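Narnby 76 Folding Workbench

I've been making and selling these benches for years now, and the 76 is the one I'd keep if I had to give up all the others. It's 76 cm deep, it folds flat against the wall, and I can put mine up with one hand while holding a mug of tea in the other (please finish the tea first, though).

The top is birch ply with a hard oil finish. I tried lacquer on the early ones and it looked lovely for a month, then it chipped wherever anyone dropped a chisel. Oil marks too, but you just rub a bit more in and carry on. Mirela Brandão has had hers in a pottery shed since June and sent it back to me for new hinges, and the top only needed a wipe!

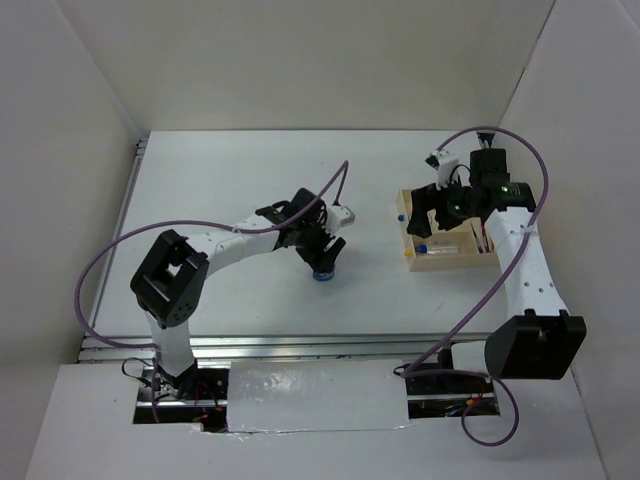 The legs lock with a steel pin on each side. Push until you hear the click, then give the bench a good shove before you put anything heavy on it. It'll take 172 kg spread across the top, less if it's all sitting at the front edge, so keep your vice over a leg.

Width: 900 mm
Depth: 760 mm
Weight: 19 kg
Top: birch ply, oiled
Colour of legs: grey or dark green

You'll need a solid wall, or proper studs if yours is plasterboard. Wall bolts are in the box but you'll want your own 8 mm masonry bit. If you've got the older Triter bench from me, the brackets line up with the same holes.

Spare pins and hinges are always in stock. For odd sizes, drop Filipa Moreira a line in the workshop and she'll work out a price with you.

Order code: 3290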